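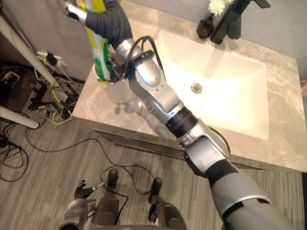 Doaa Bennani thinks that visitors should be allowed to ask for a repeat, even if the repeat makes the whole tour late. She told me this before I had taken off my coat. I write it first because I disagreed in the morning and in the evening I agree.

February 23, 2023. Visit to Plustine, Karnside, open day for partners.

Over 44 people were registered. They divided us by the color of the badge and I came into the group that began with the bathroom. The other group began with the packages, and we changed places after the coffee. I would have preferred the opposite order, because the bathroom work is the harder one and I was more awake after the coffee.

Notes on the bathroom station:

- The sink with the marble counter is a good choice for an audience. Everybody knows what should happen there and no introduction is necessary.
- The presenter spoke during the whole movement. I missed the sound of the joints, and for me the sound is half of the information. For Herncombe I propose to speak before and after, and to be quiet in between.
- Many cables on the carpet. We must decide where the guests stand before we decide where the cables go. Last June we did it in the wrong order and had to move the rope 2 times.
- Question from a guest: does the hand know that the bottle is full? The presenter said that it is not measured in this demonstration. I liked this short answer.

Then the packages. The distance for the guests was larger here and the people at the back became restless. I went to the side, by the white cabinets, and could follow better.

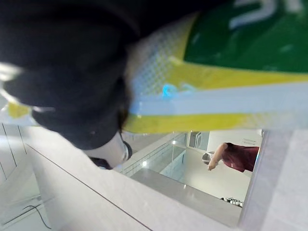 **Notebook 9, p. 44**

Continued from the previous page. Soft plastic packages are for me the most useful part of the day, as we plan the same kind of items. I asked how they choose the grip point. Answer: by hand at the beginning, by a person who sits at the screen, and later from the stored trials. How many trials are stored, they did not want to say. I did not insist.

I also asked what they do with a package that has become wrinkled from many grasps. They replace it every morning. We have used the same ones for weeks, and this could explain part of our strange results. To check at home: new packages against old packages, same gripper, same person at the controls.

The Abdel Hamid room was used for the talks. Too warm, and the projector was too weak for the afternoon light. The talk about safety distance was good but went too fast. I have asked for the slides.

After lunch they let the small groups return to the station of their choice, and this is what Doaa meant with the repeat. I went back to the bathroom. It was calmer, only a few guests, and the presenter had more patience. He explained that the mug with the toothpaste is for them a more difficult object than the bottle, and that the approach of the hand is the moment when most of the trials are lost. They go slowly there on purpose.
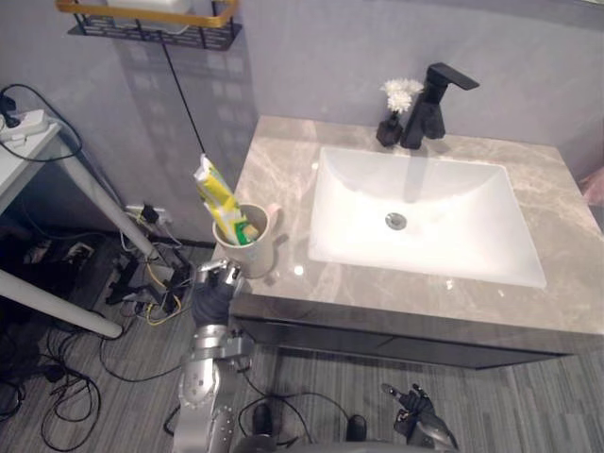 I asked him if the handle is used or not. He said that they have tried both, and that a grasp on the body of the mug is easier to repeat, but a guest always expects the handle. So the same question comes every time, and he has now a prepared answer for it. We should write such a list also, with the questions we already know.

Another point from this second round: he began with the left hand and kept the other one back, and said aloud which hand would move next. The guests then looked at the correct place. It costs nothing. I will try it tomorrow with our own arm and somebody from the office as the audience.

To do for Herncombe:

- [ ] Repeat slot after lunch, with free choice of station
- [ ] Smaller groups, with a place to stand marked on the floor
- [ ] New packages for each morning, put the cost in the budget
- [ ] List of known questions (I begin, please add yours)
- [ ] Write to Plustine for the safety slides and thank them

Open: who speaks at the second station? Doaa can take one, but she can't take both. Please put your name under this line if you want it.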